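Pot lid

A pot lid is a cover placed over the opening of a cooking vessel. It keeps steam and heat inside the vessel, slows the loss of water and stops fat from jumping onto the stove. Lids are made of clay, wood, metal, glass and, in recent times, silicone. The word "lid" is used in most kitchens for any such cover, while "cover" is more usual in the catalogs of the makers.

History

Clay pots with a separate cover are known from many old cultures. In the first forms the cover was often only a flat stone or a second bowl turned upside down. A lid with its own grip came later, and it made possible to look into the pot without touching the hot rim.

In the town of Grostberg, the oldest written mention of a lid maker is from 1317, in a list of persons who paid rent for a stall at the market. The list gives the trade but not the name of the man. The potters of Grostberg sold pots and lids separately, and a buyer had to try several lids until one was sitting well. Broken lids were common, and in the local speech "to go for a lid" still means to leave the house for a long time.

With cast iron the lid became heavier and closed better. Enameled steel made it light again, and from this period come the thin lids with a rolled edge which are found in many old kitchens. Glass lids entered common use when heat-resistant glass became cheap enough for the household.

Construction

The main parts of a lid are the plate, the rim and the knob. The plate can be flat, domed or sunken. In a domed lid the condensed water runs back to the side of the pot. In a sunken lid, which is sometimes filled with cold water or ice, the drops fall on the middle of the food.

The rim decides how the lid sits. An inner rim goes down into the pot and holds the lid in its place when the pot is moved. An outer rim goes over the wall of the pot; it is easier to clean but water can run down outside. Some lids have a small hole for the steam.

The knob is fixed with a screw, with a rivet or by welding. Knobs of wood and plastic stay cooler than knobs of metal, but they suffer in the oven. The screw should be tightened from time to time. In the Vieira pattern, named after the foundry where it was first cast, the knob is replaced by a flat loop wide enough for a hook, so that the lid can be lifted from an open fire.

Sizes

Lids are sold by the diameter of the pot, measured inside the rim. The smallest lid of the Bokby series is made for a milk pan and weighs 169 grams, and the largest closes a canteen pot and weighs around 1000 grams. A lid that is a little too large can be used for simmering, but a lid that is too small falls in.

Use in cooking

Water boils sooner in a covered pot and less energy is used. Rice, stews and steamed vegetables are usually cooked with the lid on. Sauces that must become thick are cooked with the lid off, or with the lid moved a little to one side. For pasta and milk the lid is commonly removed before boiling, as the foam rises quickly.

A lid is also used to put out a small fire of oil in the pan. The heat is turned off, the lid is slid over the pan from the side and left there until the pan is cold.

Collecting

Lids without their pots have a modest interest for collectors. Armindo Leitão of Hernano began to gather them in his father's repair shop and later gave 200 pieces to the town museum, where they hang on one wall, ordered by the form of the knob. An unglazed lid with two knobs has not been explained until now.

See also

Casserole
Cookware
Pressure cooker
Trivet

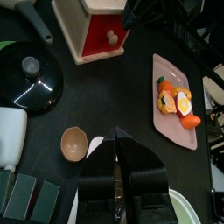 A round black lid with a gray knob, among toy kitchen items.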